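Right, I have been threatening to do a thread about the black cabinet since May, so get a cup of tea. 1/

Background for new people: we moved to the flat in Clokham with a kitchen the size of a wardrobe, so anything that won't fit in it has to live out in the big white room with the tiled floor. Food, plates, bottles, the lot. 2/

For months that meant a row of cardboard boxes along the wall. I knew which box the rice was in. My other half did not. Words were had. 3/

Enter the cabinet! It came off Gert Modise, who was clearing out the back of his shop and wanted it gone by teatime. It was a Gevora display thing, for showing off ornaments I think, and we are absolutely not ornament people. It was always going to be a larder. 4/

It took two of us and a blanket to get it up the stairs and I have a dent in my shin to show for it. Gert wanted 20 quid. I gave him 20 quid and a jar of chutney and he looked happier about the chutney. 5/

Today was putting-things-away day. Bottles were in already, so next up was the corn.
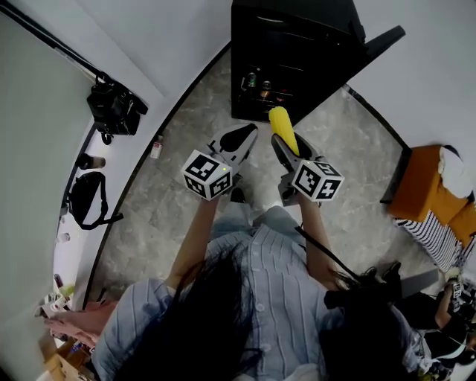 Corn on its way, bottles down below. Look at that glossy top.

6/

Yes, corn in a display cabinet. I know some of you keep yours in the fridge and have strong feelings. Mine gets eaten so fast it never gets the chance to go sad, and I like seeing it, because if I can't see a vegetable I forget I own it (RIP the celery of last winter). 7/

The glossy top, by the way, is gorgeous for the first ten minutes after you wipe it and then it shows every crumb and fingerprint in the postcode. Someone at work swears by Skornier polish. I've been using a damp cloth and then an old T-shirt and it comes up fine, so I'm keeping my money. 8/

A few of you asked about the floor last time. The grey marbled tiles were down when we moved in. I wanted to hate them and I've come round! They hide dust like nothing else I've ever lived with, but drop a bottle on them and that's your evening gone. Hence bottles live LOW. That's the one house rule I enforce. 9/

My shelf plan, which has been through more drafts than my dissertation: plates up high, veg under the plates, bottles and odds and ends at the bottom. I had plates at the bottom to begin with and got fed up of squatting down for one every single meal. 10/

The glass door was the bit I was dubious about. It swings out further than you'd expect, and for the first week I walked into it every time I turned round. We've shuffled the cabinet along the wall since then and now I can stand there with the door wide open and still get past with a tray. 11/

Bag goes on the rail on the wall nearby, by the way, and stays there. It used to live on the floor and I tripped over it roughly once a day.

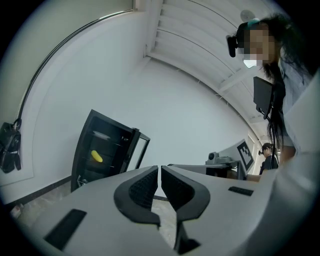 THINGS I'D DO DIFFERENTLY

12/ Measure the shelf heights before carrying the thing upstairs. My big Masilela casserole dish doesn't fit on any of them. It's on top of the fridge, sulking.

13/ Line the shelves on day one. I keep meaning to cut some liner and now I'd have to take everything out again, and you all know that isn't happening before Christmas.

14/ Get the felt pads on the feet BEFORE it's full. Ask me how I know. Ask my downstairs neighbour how I know.

15/ Questions I've had while typing this: no, it doesn't lock. Yes, I'd buy another one if Gert has a twin hiding in that shop. No, you can't have his number, I saw him first!

16/ Off to put the corn on for tea. If anyone's got a way of stopping glass doors going smeary, replies are open.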